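Grippers at the packing bench, what changed for you?
Forum > Shop Floor > Automation and Jobs

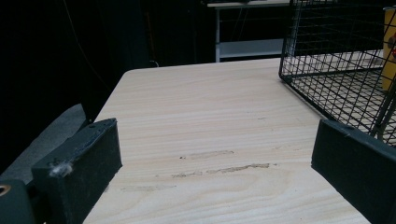
Bench 7 at Ukley, wire basket at the back right. Look at the scuffs on the board.

benchlead_ukley
Started December 19, 2019

We do small order packing at the Ukley site. Household goods mostly, a lot of boxed items and a lot of soft stuff in bags. Since the fall we've had people working part of each shift with the hand-held grippers, and the plan is for fixed arms to take over the easy picks next year. The system is called Fikre. I run the bench team on days.

I want to hear from people who are further along. Our rate target is 144 baskets a shift per bench. That was set when it was all done by hand and it hasn't been changed for the gripper hours. With the gripper my good people are getting up to 100. They're not slow people. You just can't turn your wrist the same way, and bags are a pain.

Management says the target "will be reviewed." In the meantime the board by the time clock still shows everyone in red.

So what happened to targets at your place, and what happened to the jobs after?

tapegun44
Same thing here two years ago. They left our target alone for five months. What fixed it was two people asking for their numbers to be logged separately, hand hours and gripper hours. Once it was on paper the supervisor couldn't mix them anymore. Ask for that first, before you ask for a lower target.

As for jobs, we had nine on days and now it's six. No layoffs. People left and weren't replaced.

Mohsin Sethi
I was at Derotley when the arms went in. I was a packer for four years and now I'm a cell operator, so I'll give the other side.

The gripper months were the worst part and they end. After that the arms took the boxes and we kept the bags, the odd shapes and the rework. My shoulder stopped hurting. Pay went up a little when they made the operator grade, but you had to take the class and pass it, and it was held after second shift. Some people with kids couldn't do it. I still think that was handled badly.

On the scuffs, we had those too. People drag flat items toward the front to get a finger under them. Nobody had trained us any other way.

kdl_returns
"No layoffs, people left and weren't replaced" is a layoff with better manners. Six people doing the work of nine plus clearing jams. I don't see why we keep putting that in the good column.

tapegun44
I didn't put it in any column. He asked what happened and I told him.

kdl_returns
Fair enough. I read it as a defense.

benchlead_ukley
Thanks, separate logging is a good idea and I can do that myself on the shift sheet. I'll start after the holiday.

Mohsin, was the operator class open to everybody or did they pick?

Mohsin Sethi
Open on paper. You needed your supervisor to sign. Mine signed for anyone who asked. The other line had a guy who sat on the forms until the spots were gone. Get the sign-up rules in writing now, while they still need your people to work the grippers. You'll have less to bargain with once the arms are running.

oldmaint_rick
Maintenance here, different company. Two practical things.

Check the finger pads every shift. The dark foam type picks up lint and fluff, I can see a tuft on the left one in your picture. Wipe them down. We put it on the start-of-shift card and it takes a minute.

Second, that board is bare wood. If you're dragging stuff over it all day you'll get marks on the wood and then marks on the product. We put a mat down on ours. Silteton sold us a roll and it has held up fine.

packer_jo
I'd be careful with mats. Ours made bags harder to slide and everybody's numbers dropped the first week, and of course that got blamed on us. Try it on one bench.

oldmaint_rick
Depends on the mat. The rubbery ones grab. Get the smooth kind.

packer_jo
Ours was sold as the smooth kind.

nightshift_dee
I'm one of the people who has to use the gripper, on nights, different building from the OP. What changed for me is the talking. Two of us used to share a bench and you could chat while you packed. Now you have to watch your fingers and the item the whole time and it's one person to a bench. Eight hours feels a lot longer. I haven't seen anyone ask about that in a survey.

I also wish they'd told us up front what it was for. We were told "new tool." We found out from a slide somebody left on the break room screen that the arms would replace 300 hours a week.

kdl_returns
And there it is.

Mohsin Sethi
Dee, that is wrong of them and I'd be mad too. We were at least told. Did they say which hours? At Derotley the first number they gave included overtime and temp hours, and those went before anybody's regular shift was touched. Worth asking what's in it.

nightshift_dee
They haven't said. I'll ask at the next meeting but I'm not expecting much.

benchlead_ukley
Dee, my team does know about the arms, I told them in the first week because I'd want to know. I don't have an hours number and I've asked twice. The one person to a bench rule we have too. I might try pairing the benches face to face so people can at least talk between baskets.

Wiped the pads this morning. Rick was right about the lint. Still thinking about the mat.

tapegun44
Post back when you have a couple of weeks of split numbers. I'd like to compare them with ours.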